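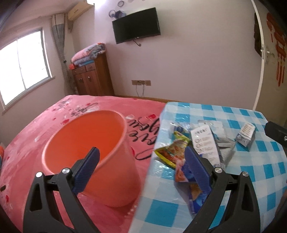
Orange bin on the bed, checked cloth on the right with the wrappers still on it.

Home Forum Bedroom & Linen Cleaning Ask a Question Log In

Cleaning a plastic-covered table beside the bed without getting crumbs on a plush bedspread

Posted 4/12/18 by Steledness

I have a small bedroom and the only flat surface in it abuts the bed. It has a blue and white checked plastic cloth over it, which I put on to protect the top. In practice it collects snack wrappers and other bits of packaging through the week, and I clear it in one go.

My current method is to stand the wastebasket on the bed beside the cloth and transfer the rubbish across. The distance is short and I don't have to bend. The problem is the bedspread, a pink plush one with printed hearts. Any crumb that lands on it works down into the pile. Shaking it outside removes some of the crumbs. The vacuum with the standard floor head grabs the fabric and stalls.

Three questions:

Is there a better position for the bin, given there is no clear floor on the table side?

What is the correct way to lift fine crumbs out of plush without flattening it?

The cloth has a greasy patch where chip packets sit. Dish soap takes off the surface film but the patch comes back dull. Is that residue or damage to the plastic?

The bin is round, smooth inside, no liner. The bedspread label says cold machine wash, no tumble dryer. I would prefer not to wash it every week as it takes 2 days to dry on the rack in winter.

3 replies. Sorted by votes.

Reply from Chambi

Taking these in order.

Bin position. On the mattress a tapered bin is unstable. The base is narrower than the mouth and the surface under it gives, so a knock at the rim will tip it. If it must go on the bed, put a large tray or a baking sheet under it. The tray gives a firm base and catches what misses. Use one with a raised lip of 2 cm or more. Wipe the underside of the bin first if it normally lives on the floor. An old pillowcase laid flat between the tray and the table edge covers the gap, and you can carry it outside afterwards and shake it.

Empty each packet into the bin before you fold it. Most crumbs come out of the open end when the wrapper is squashed, so hold that end inside the mouth of the bin and squash it there.

Crumbs in plush. Use the upholstery tool, not the floor head. Set suction to the lowest setting or open the bleed slot on the handle. Pin the fabric with your free hand and draw the tool towards you in short strokes, with the pile and then against it. A dry rubber glove dragged one way will bring up what remains. Don't use a stiff brush on the printed side. Plush pile is generally polyester and it will mat if you scrub it or apply heat.

Greasy patch. Probably both. Oil left sitting on soft vinyl can draw out some of the plasticiser, and the surface goes dull or slightly tacky. Test for residue as follows. Mix 3 mL of dish soap in 400 mL of warm water, apply with a soft cloth, leave for a few minutes, rinse with plain water and dry. If the patch is dull when dry but not tacky, the finish has worn and no cleaner will restore it. If it is still tacky, repeat once. Avoid methylated spirits, acetone and cream cleanser. The first two can lift the printed check and the third will scratch it.

Check as well that it isn't soap film. Too much detergent and a poor rinse leave the same dull look.

Reply from Laltarden

just put the bin on the floor at the end of the bed and walk the rubbish over. takes 61 seconds, I timed mine. also eat in the kitchen

Reply from Zeretti

Agree with Chambi on the tray. One addition and one correction.

Addition: the cloth can do the work. If it isn't taped or clipped down, take off anything you want to keep, fold the four corners to the centre and lift the whole thing as a bundle. Tip it into the bin over the kitchen floor, where you can sweep. Wipe the cloth in the sink, hang it over the shower rail and put it back dry. Moisture trapped under plastic will mark a timber top. I changed to this in August and have had far fewer crumbs on the doona.

Correction: the rubber glove is fine on short pile but on longer plush it rolls the crumbs into the fibre. Use a sticky lint roller for those and press it down without rolling.

A liner is worth having too. Grease on the inside wall of an unlined bin holds crumbs, and they drop off the next time you tilt it.

Comment from Steledness: The cloth is not fixed down, so I will try the bundle method first. Did the soap test. Dull, not tacky.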